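Storage & Sorting > Small Stuff > Rubber bands by color, worth it?
Page 1 of 1

mahuika_jan
Posted 5/4/24
I bought a mixed bag of big elastic bands from Drundo in February and they have been in one heap ever since. Red, yellow and teal. I use them for bundling seed trays and rolled paper. The colors are how I tell one year's rolls from the next, so I do want them apart.

My plan is one plastic basket per color on the work table, no lids. Teal bands are the hard ones. My mat is blue and they vanish on it, more so with the lights down low.
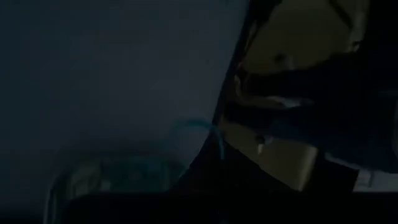 pegboard60
Change the mat or change the color, one or the other. I had green twist ties on a green cloth for years and I was always sweeping them off onto the floor. A sheet of white paper under the pile costs nothing.

mahuika_jan
Paper slides around on mine. I tried it. I'd have to tape it down, and then the bands catch on the tape.

oldtin
I don't see the point of sorting bands by color at all. Sort by size. A band that is too short is no use to you whatever color it is. I have 3 jars – short, medium, long – and that has covered everything since we moved to Jastdale.

mahuika_jan
Size matters less here, I can double a long one over. What I can't do is look at a roll and know the year if the bands are mixed.

The order I go in is red first, then yellow, and teal last. Red shows up best so it goes fast. By the time I get to teal there is nothing else left on the mat and I can just gather up what remains. Red goes in the green-teal basket, yellow in the orange one, and the other teal basket stays empty until the end. 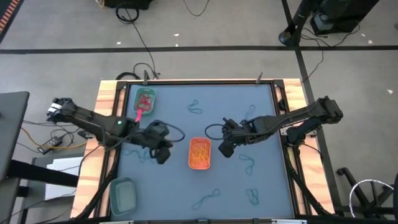 I don't pull the bands straight once they're in. A tangle is fine in a basket this size. If I want one I lift out a handful and shake it, and one or two drop free. The whole bag is about 70 bands and it takes me 8 minutes if I don't stop.

kettleshelf
Why is yellow in the orange basket? I'd go wrong with that every time. Get a yellow basket, or put a yellow band around the rim as a label.

mahuika_jan
Zetden only had teal and orange left in the rounded ones with the handle holes. The band on the rim is a good idea, I might do that.

kettleshelf
Watch the handle holes then. Small bands work their way out through them when you carry the basket. I lined mine with a piece of felt.

mahuika_jan
These are mostly large, and a few small ones. The large ones don't go through. They do hang over the rim if you drop them in carelessly, and then they get dragged out again with your sleeve. Spreading them out thinner before I start helps with that, so I'm picking up one at a time and not a clump. 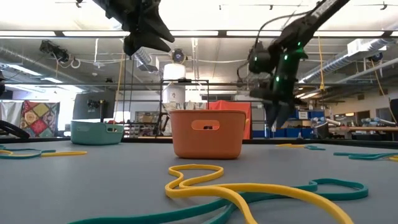

oldtin
Spreading them out takes up the whole table though. I tip a few from the bag, sort those, tip a few more. You never need more space than a dinner plate.

pegboard60
I'm with oldtin on small batches, but not on the sizes. Color is quicker to see than length, and a stretched band looks like a long one anyway.

oldtin
A stretched band goes in the trash.

mahuika_jan
Small batches would mean going red, yellow, teal over and over, and I like doing one color straight through. I'll try it with the next bag and see. The felt too, if I have any left.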